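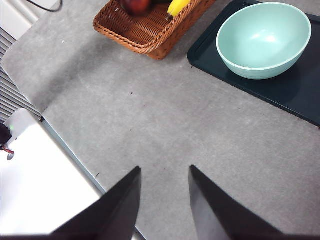
Gray counter, matte, with the fruit basket and the tray side by side.

Forum: Kitchen Surfaces > Care and Repair
Thread: Scuffs on matte gray top, refinish or leave?

hollis_bench
Top is a Clanov solid surface, factory matte. Faint scuffs all over, nothing a fingernail catches on. I have 2000 and 3000 grit pads on hand. Is there any point in going over it, or will I end up with a shiny patch?

MSimko
You will get a shiny patch. 3000 is a polishing grit. A matte finish needs a much coarser pad, and the whole run done in one go, edge to edge. Spot work shows under window light.

hollis_bench
Whole run is 12 feet. Not keen.

grout_line
Then leave it. I would look at what sits on it first. Wicker holds grit in the weave and drags it every time the basket gets pushed back. Felt dots under the corners, or a cork mat.

Manaia Tautahi
Disagree on the basket. Wicker is softer than the top. The tray is more likely, if the underside is hard and it gets slid around with a bowl on it. Turn it over and check the base for trapped crumbs.

grout_line
The wicker is soft, the grit in it isn't. Same mechanism as your tray.

Manaia Tautahi
Fair, but a bowl weighs more than a round red fruit and a banana. Load matters.

MSimko
Both of you are describing dirt. There are specks on the counter in the photo. Wipe with a damp microfiber before moving anything, and lift the tray.

hollis_bench
Checked. Tray base has no feet, and there was grit along one edge. Ordered felt dots for both. Leaving the finish alone until March, when the sink comes out anyway.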